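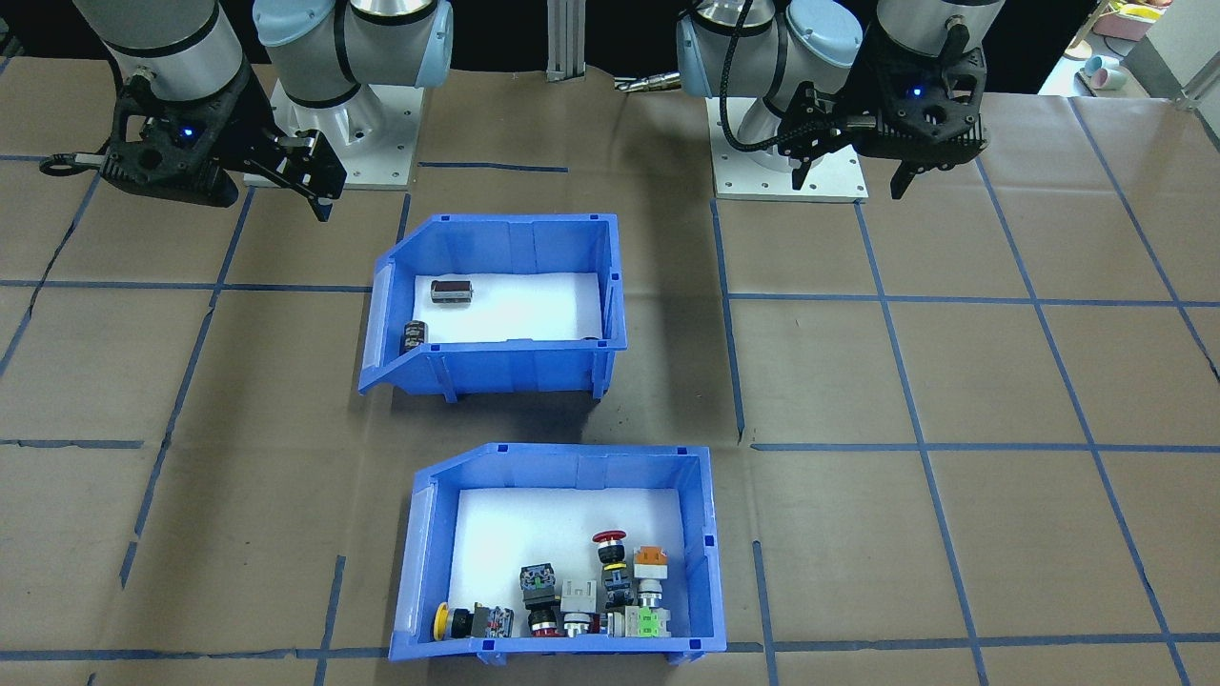 A map grid is a way of giving every point on a flat sheet its own address. It has two sets of parallel lines, one running up the sheet and one running across, and where they cross they make squares. The sheet itself can be anything. Brown paper with lines of dark blue tape on it has the start of a grid already; what it lacks is numbers, and without numbers one square can't be told from another. On the Barneck sheet we use in this course, the numbers are printed in the margins and again along the middle of the map.

## Terms

- **Easting:** the number of a line running up the sheet. Eastings get larger as you go right.
- **Northing:** the number of a line running across the sheet. Northings get larger as you go up.
- **Origin:** the point both sets of numbers are measured from. It is usually well off the sheet.

The easting is always given first. Most wrong answers on last week's worksheet had the two numbers swapped.

## Four-figure references

A four-figure reference names a whole square. Find the line on the left side of the square and write down its two digits. Then find the line along the bottom and write down its two digits after them. If the left line is 21 and the bottom line is 40, the reference is **2140**.

The reference is really the address of the lower left corner, and it stands for everything up and to the right of that corner until the next lines. The church, the ford and most of Pedwood village are all in 2140, so a four-figure reference won't tell a reader which of them you mean. For a wood or a lake it is often good enough. 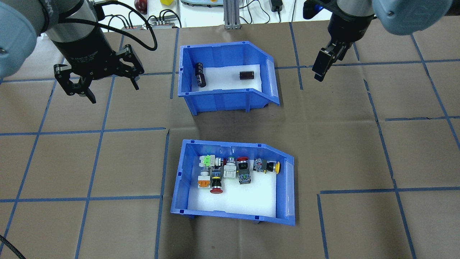
## Six-figure references

For a single building or a path junction, divide the square into tenths in each direction. Do this by eye or with the corner of a romer. Write the easting and its tenths, then the northing and its tenths.

Worked case: the ford at Pedwood is 3 tenths across square 2140 and 5 tenths up.

1. Easting 21, then 3, gives 213.
2. Northing 40, then 5, gives 405.
3. The full reference is 213405.

Don't round up. A point between 3 and 4 tenths is written as 3, the same way the whole square takes its number from the line on its left.

## Grid north and true north

Grid lines are straight and parallel on the sheet, but lines of longitude meet at the poles. The two can agree along one line of the map only. Everywhere else there is a small angle between them — look for it in the note under the scale bar. A compass points to magnetic north, so you have a third direction to deal with when you take a bearing. We'll cover the correction in the next session.

## Before the next session

Bring the Barneck sheet, a pencil and a romer. Complete the following:

- Give four-figure references for the quarry and the reservoir.
- Give six-figure references for the railroad station, the footbridge and the north end of the dam.
- Copy out the note on grid north and mark which side of true north it falls.

Worksheets are due 11/29/22.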